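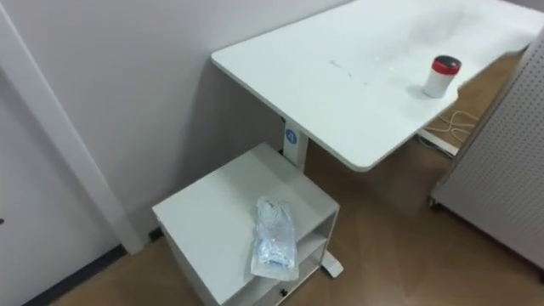
Sit-stand desk with the small white container, red lid, near the front edge

Ticket: five-finger hand stops open above the target while the other arm is loaded
Project: Vurna, Plirstead shared workshop
Opened by: Reet Stankevičius
Assigned to: Tarun Gautam
Status: open, workaround in use

Reet Stankevičius, Monday, 10:40
The task is to pick the small container with the red lid from the desk while the gripper on the second arm holds the jug by its handle. The arm with the five-finger hand goes to the correct height, the fingers are open, and then the close command is not executed. After two seconds Pultex writes "grasp wait timeout" and the arm goes back to home.
I made 17 attempts this morning and 9 of them stopped in this way. When the gripper holds nothing, I could not reproduce the error.
The desk height was not changed between the attempts. I have read the page on grasp timing in our wiki, but it speaks only about one arm.

Tarun Gautam, 11:15
Thank you for the clear numbers. Please send me the Pultex log with joint currents included. Which computer is running the hand service, Joseph or the old laptop?

Reet Stankevičius, 11:32
It is Joseph. The log is in the shared folder, under the name of this ticket. I also exchanged the USB cable of the hand, with no difference.

Tarun Gautam, 13:05
I compared a good attempt with a bad one. In the bad one the waist joint is still correcting when the hand arrives, by a very small amount. Pultex waits until all joints are "settled" before it permits the hand to close. With the load on one side, the waist moves a little around its target and the settled flag goes on and off.
So I do not think the hand is guilty. Please do not open it.

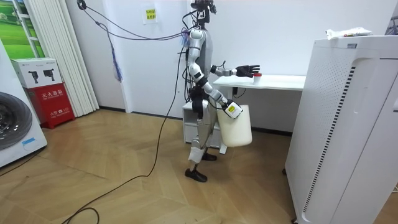
Must the hand be calibrated again after the settle limit is changed?
The calibration stays as it is; only the hand service on Joseph must be restarted, so that it reads the new limit.

Florencia Riquelme, 14:20
I had a similar thing in February with the shoulder, when I built the first arm bracket. At that time I made the limit wider for all joints and it was a mistake, the arm became less exact everywhere. If you change it, please change it for the waist only. The line is called settle_tol_waist.

Reet Stankevičius, 15:10
I doubled the value for the waist only and restarted the service. The next attempts did not time out, but I had time for very few of them before the room was needed. I would not call this solved.
One more observation: on the second attempt the hand closed a little early and the thumb touched the lid first. The container did not fall.

Tarun Gautam, 15:25
The early closing is expected with the wider value. I will prepare a waist gain for the loaded case, then we can put the old limit back. Until then, please use the workaround only at slow speed, and write the value in the log header.
I keep the ticket open.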